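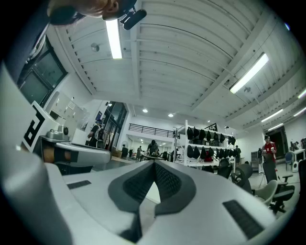

Project report, Work and Automation module
Site: Drillden, upstairs hall

Our assignment was to find out what automation does to a job. We chose Drillden because it is on the bus line and answered our email. The people there record hand movements with grippers so that a robot arm, made by a firm called Guter, can learn to pack parts. The target for the term is 2,000 recordings. By April they had 1,024, of which 456 had passed review. The software that does the reviewing is called Vekodach and is not popular.

We had expected to write about people losing work to a machine. So far the machine has mostly created work, a good deal of it dull. 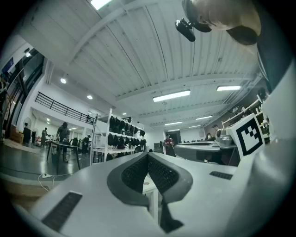

Staff told us the day used to be split by product and is now split by task number. Task 69, picking up a small bag and putting it down again, came up in every interview, usually with a sigh. One person said she had started closing her kitchen drawers "in a way the software would like."

Pay has stayed the same. Breaks are longer, a change the staff asked for after complaints about sore wrists. Two of the packers now train newcomers and like that part.

What happens once the arm can pack is less clear. Management said "new roles." We asked which ones and were offered coffee.

Report by Đàm, second year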